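Reporting Local News, Unit 4
Handout: Writing about a road blockade or a market strike
April 2021

In the last unit we worked with court reports. Now we go to the street. A blockade story is usually written fast, by one reporter, with bad phone signal, and the desk wants it before the evening page is closed. Most mistakes come from this hurry.

Our practice case is the Puso bypass dispute. Shop owners in the town of Puso closed their shutters for one day after the transport firm Visser moved its truck route through the market road. The case file is on the course page. Please read it before class, including the police note at the end.

1. The first paragraph

Say what happened, where, and what is the situation now. The background can wait. Many students begin with the history of the dispute, and the reader meets the blockade only in the fourth paragraph.

Weak: "The problem of truck traffic in Puso has been discussed for many years by residents and officials."

Better: "Shops in Puso stayed closed on the second day of June and residents blocked the market road for five hours to protest against a new truck route."

2. Crowd numbers

In the Puso file the police give 415 people and the organizers give 2,650. You can't print one of them as a fact. Give both, with the source for each, and put them in the same sentence if possible. If you counted a part of the crowd yourself, say which part and at what time.

The number of closed shops is a different matter. The traders' list has 134 names, and a list can be checked by walking the road. Do that before you write "all shops". 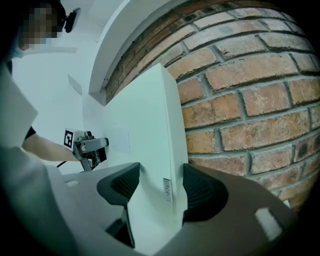

3. Words that take a side

"Mob", "riot", "so-called protesters" and "innocent residents" are judgments. Use them only inside a quotation, and only if the quotation is needed. "Tense" is also a weak word – tell the reader what people did, for example that the school bus turned back or that officers stood at both ends of the bridge.

Be careful with the passive. "Stones were thrown" hides who threw them. If you don't know, write that it is not known, and who was asked.

4. Who to call

The police station, the traders, the firm, the district office and the hospital. Visser answered only by a written statement, so we write "said in a statement". In the second text of the file, from the neighboring town of Flollusus, the firm was never contacted. Mark the places where its answer is missing.

5. The follow-up

Over 230 drivers used the detour through Plullitz that day, and no paper asked the people there about it. This can be your second-day story.

Homework

Write the Puso story in nine sentences or fewer. Then write a headline without the words "tension" and "chaos". Bring two printed copies, one for your partner to edit.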